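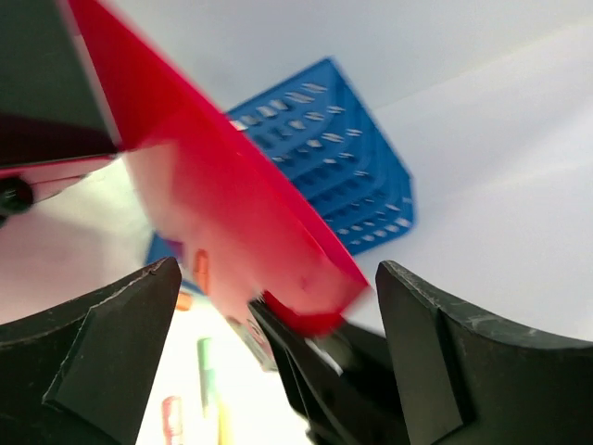 Red folder, blue organizer.

07/07/2026

Desk day. I have been promising myself a desk day since October, when Irén Szilágyi came by to borrow a stapler and asked, very kindly, whether I was moving out. I said I was between systems. I have been between systems for most of my adult life.

So this morning I made coffee, made it again after letting the first one go cold, and opened the notes I took from the Clondholm catalog back when I still believed a catalog could fix me. The notes say "FOLDERS UPRIGHT!!" underlined twice, and then a phone number I don't recognize. I did not call it.

The red folder is the whole problem, really. It holds the Hajdu paperwork, meaning the lease, the two letters about the lease, and the letter apologizing for the tone of the second letter. For months it has lived flat under other things, where I could feel it looking at me. Upright, in a slot, it's supposed to become a file. Flat, it is just a worry with a cover. 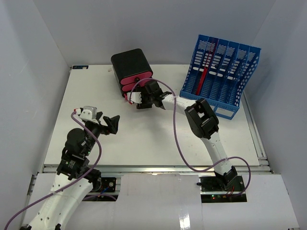

Blue organizer at the back, pink and black drawers beside it.

I went back and forth on the layout far longer than a grown person should. Organizer on the right, drawers to the left of it, both pushed toward the wall so there's some white table left over for doing things on. What things, I haven't decided. Ashraful Abeysekara has a theory that you should put your storage where your hand already goes, but my hand already goes to the cookie tin, so that was no help.

Six compartments is a lot to live up to. I own one folder I'd call presentable. The organizer also has a little white label plate on the front, and it's blank, and I suspect it will be blank when they carry me out. I did consider "Misc." Then I considered what it would say about me to buy six compartments and label them Misc.

Lunch was toast. Back to it at one.
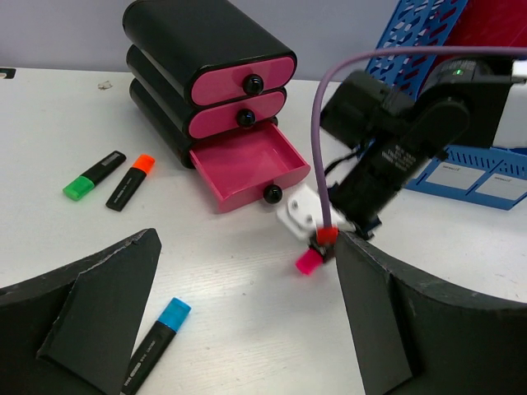
Highlighters next. Green, orange, light blue, and I can't remember the last sentence I highlighted on purpose. They came home from the Deromum training day, where I think I used one to mark the lunch break on the schedule. Still, they're good ones and I won't hear of throwing them out. I'd like them in the bottom drawer, which leaves the middle and the top for whatever a more interesting person keeps in drawers. Stamps? Foreign coins? The spare key to something?

I do love those drawers, I should say -- pink fronts, fat black knobs, like something off a dollhouse dresser. They cheer me up, and very little office furniture has ever tried.
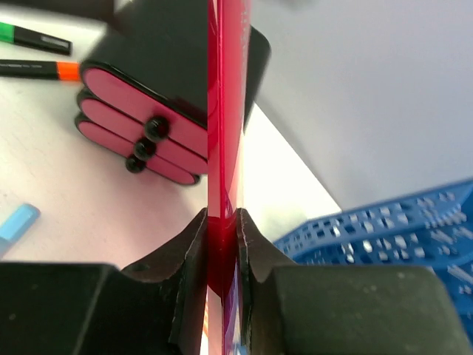
Three knobs and the edge of the red one.

Irén called at four to ask how it was going and I said I was nearly at the labeling stage. She said, "So, no." Tomorrow the Clireck receipts, if I can find what I did with the envelope. Bed early. Must buy milk.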